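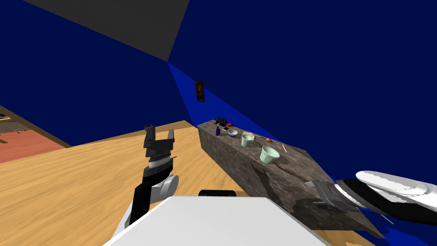
Tuesday night is robot night

9th April

I joined the robotics club at the start of the semester mostly so I could stop saying I was going to join the robotics club. I figured I'd be soldering things. So far I have soldered nothing, and I've spent more evenings than I'd like to admit in a kitchen that doesn't exist.

Our big project this spring is called Sivura. It's a simulated two-armed robot in a simulated house, and we drive it around and get it to pick stuff up — tomato, bottle, cups, that kind of thing. The stone counter is where we do most of our practice. We're entering the student round of the Warska Challenge, where every team gets 3 minutes per task and a judge who watches the replay. The top score is 100. Our best practice run so far was not 100. Let's leave it there.

Rattana Sukprasert is our team lead and the only one of us who read the whole rule book before signing up. She wrote the grasp checker, which looks at how the fingers are lined up and gives you a little score before you try to lift. I was a snob about it for a week (I wanted to do everything by feel!) and then I dropped the same cup over and over and became a believer.

This week my job was long things with handles. Round things are kind of forgiving, but with a handle you have to get the fingers on the part you want and keep the whole thing lined up, and if your angle is a hair off, it swings around on you like a weather vane. The wrist camera is a huge help for this. I ignored it for ages and now I practically live in it.

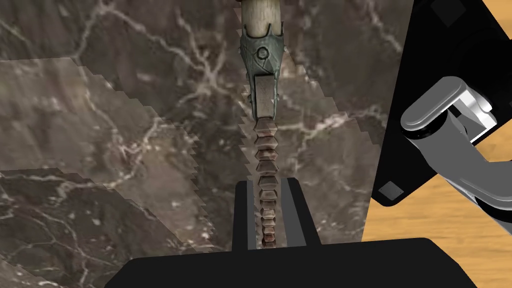
Wrist camera view, with the ridged grip between the fingers.

I love this object, by the way. It has a metal collar with a tiny round emblem on it, way fancier than anything in my own kitchen. Somebody modeled that! The marble behind it goes all jagged along the edges, and Rattana says we could fix that by turning up the render settings, but my laptop already sounds like a hair dryer so I'm living with it.

The other half of the evening went to the body camera, where you get both arms and a whole lot of room. Everything leans, and the first time I drove from that view I kept tilting my head like a confused dog. You do get used to it. I tried telling my roommate this and she made me show her, and then she had to go lie down.
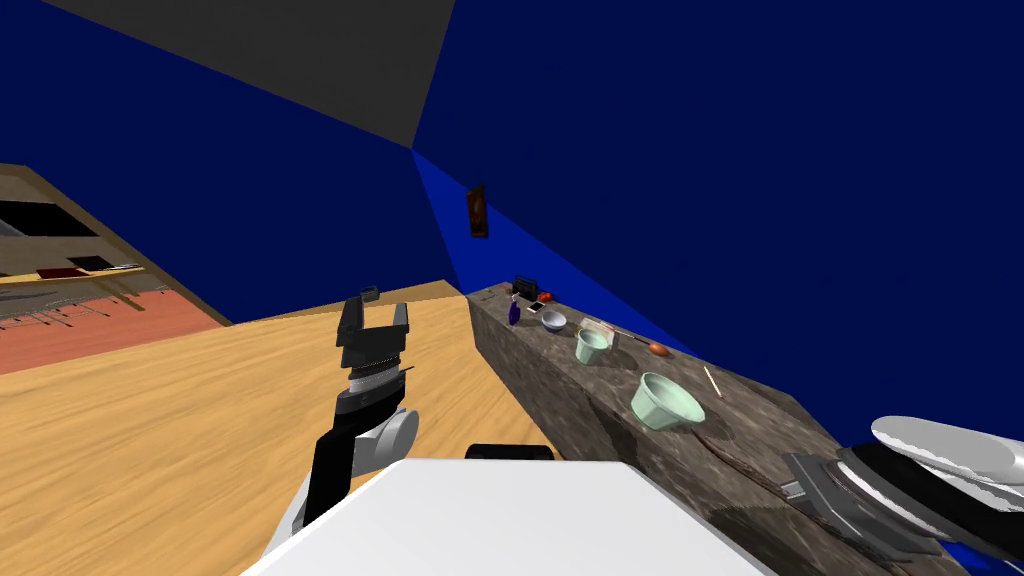

My trouble is that I get so focused on one gripper that I forget I have another one. Dokuren, the team we scrimmage with from across town, put one person on each arm, and they're really good. We tried it for 5 runs and mostly just argued about who was left. I still think there's something in it, so I'm going to bring it up again when everyone's had dinner.

Next session is in the Chareonsuk building, second floor, same time as always. If you're on the team and reading this, please pull the latest version before you come, and bring a mouse, trackpads are miserable for this. I'm planning to work on the little wooden stick by the green bowl. It's so thin, and Rattana bet me a coffee I can't pick it up before the end of April.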